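Newsletter > Tools and Kits > Tabletop Arms

Filed under: Kit Reviews, Sorting, Small Workshops

The Skidora starter kit, after a month on the bench

Wuvska has been selling small arms to schools and repair shops for a few years, mostly as bare hardware with a link to a download page. The Skidora is the company's first attempt at a full kit. You get the arm, a two-finger gripper, a power supply, a base clamp, a USB cable and a license for the teaching software. The price is $439, and there is an optional service plan for $66 a year that covers replacement gears and phone support.

We had ours on loan through October. Mattes Brandes set it up and ran most of the trials, and I used it for the last week to see how far a person could get without his help.

Setup is quick if you follow the printed sheet and slow if you follow the video, which was made for an older base. Mattes had the arm moving in under an hour. The longest part was calibration. You move each joint to its stop by hand, press a key, and repeat until the software is satisfied. Ours rejected the wrist joint four times before it took. Wuvska's support desk says this is usually a cable routed too tightly, and when we gave the wrist cable more slack the next pass went through.

The software is called Siliņa. You teach a task by guiding the arm through it, saving each run, and then letting the program work out a motion that covers all of them. For a simple pick and place, 20 runs were enough to get something usable. Sorting took more. We ended up recording 367 runs over the month, and many of the early ones had to be thrown out when we changed where things sat on the table.

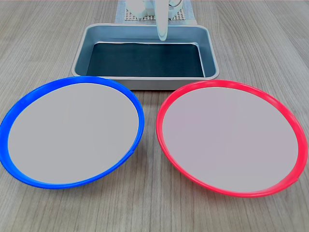

Sorting is the task most buyers will want the kit for, so that is where we spent our time. The lesson book has you take small parts from one place and put them in one of two others, depending on type. You can use almost anything for the drop points, but the two need to be easy to tell apart. A blue-rimmed plate and a red-rimmed plate placed in front of a metal tray make a good layout for this, with the dark liner giving small light-colored parts something to stand out against. Keep the tray within easy reach of the gripper. When we pushed ours farther out, the arm came in at a low angle and bumped the lip.

With M5 nuts and short nylon spacers as the two part types, results were decent. The arm did well with single parts lying flat. It did poorly with parts that touched each other, and it would often close on two at once and carry both to the same plate. The software has no setting for this. Mattes got around it by recording a separate set of runs in which the gripper nudged a pair apart first. That helped with the spacers and did little for the nuts.

The gripper fingers are long and smooth. They are fine for light plastic pieces and less good with anything oily. Wuvska sells a set of rubber sleeves as an extra, but they were out of stock while we had the kit, so I can't say if they are worth buying.

Noise is low enough that you can hold a conversation next to it. The power supply runs warm. The base clamp is the weakest part of the package, and on a thick bench top it will not open wide enough. Check your bench before ordering.

Till Bauerfeind at the Ekidthorpe repair shop bought the same kit in spring and uses it to sort salvaged screws into two bins. I called him to compare notes. His view is that the arm itself is sound and the manual is the problem. "The chapter on lighting should be the first one," he told me. "I lost a lot of time before I put a lamp over the bench and left it there." We saw the same thing. Runs recorded in the afternoon did not hold up well in the evening until we closed the blinds and used only the overhead lights.

He also passed on a tip that is missing from the manual. Save a copy of your runs before every software update. One update this summer changed the file format, and his older recordings would not open until he rolled it back. Wuvska has since posted a converter, which worked on the files we tried.

As for the service plan, I would skip it for the first year. The gears are covered by the regular warranty in that period, and the phone line only adds faster replies. After that it depends on how hard you run the arm. A shop that uses it daily will probably get its money back.

The Skidora ships with either a black or a white shell. Orders go through the Wuvska site, and delivery is quoted at three weeks. Readers who already own the older bare arm can buy the Siliņa license by itself, but will need to update the controller board first – the instructions are on the support page under legacy hardware.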